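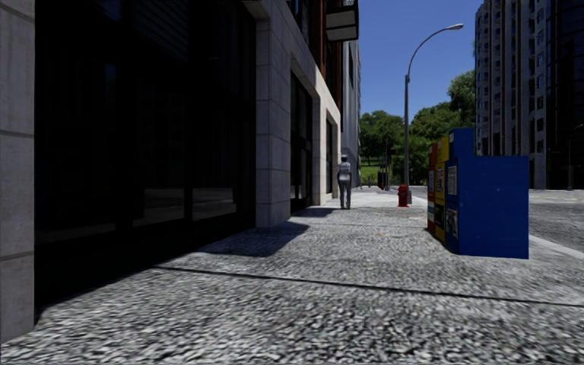 Sidewalk with newspaper boxes and a pedestrian, from our simulated city.

Home | Research | People | Open Positions | Contact

Research assistant in sidewalk robot navigation (fixed term, Mosbridge)

The Rasari group in Mosbridge is looking for a research assistant to join our work on small delivery robots. The position starts in July and is for 2 years, with full working hours.

Our group studies how a robot can learn to move on city sidewalks without a detailed map. We train the driving policy in simulation first, and after that we test it on the real robot, Cillico, in the streets near our building. In the last study we compared two ways of training. In the first one, the robot learned in 80 street blocks, each of them repeated many times. In the second one, it learned in 300 blocks with fewer repetitions in each. The second way gave a policy that stopped less often without need when it came to a new street. We do not yet know well why, and this question will be a large part of your work.

A typical block has a walkway with a curb and a road on one side and buildings on the other, and the details change from block to block. We change the position of street furniture, the direction of the sun and the small things lying on the pavement. 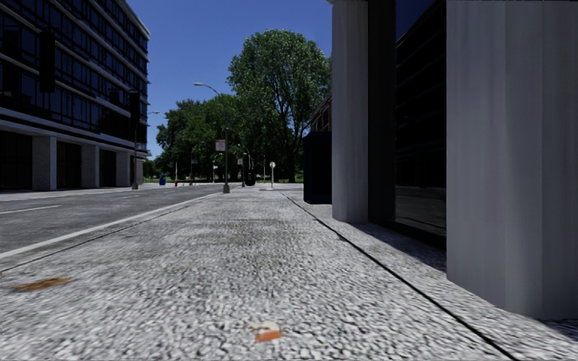 The small things are important for us. A policy that brakes for every piece of litter is safe but not useful, and a policy that ignores everything low on the ground will sooner or later hit a real step. Strong shadows make a similar difficulty. You will design new test blocks for these cases, run the training, and compare the results with recordings from Cillico.

Your tasks:
- build and check new simulated blocks
- run experiments and keep a clear record of them
- help with outdoor tests, also in winter
- write with us at least one paper

We ask for a master's degree in computer science, robotics or a near field, and good skill in Python. Experience with reinforcement learning is welcome – please describe what you did yourself and what was done by your team. Experience with real robots is not required.

The position is paid by the Gajdoš Fund. You will have access to our computing cluster and a desk in a shared office. The working language is English.

Please send a CV, a short letter (200 words is enough) and one sample of your code through the application form on the Open Positions page. The deadline is Jan 15, 2024. Interviews are held online, and we answer every application, also when the answer is negative.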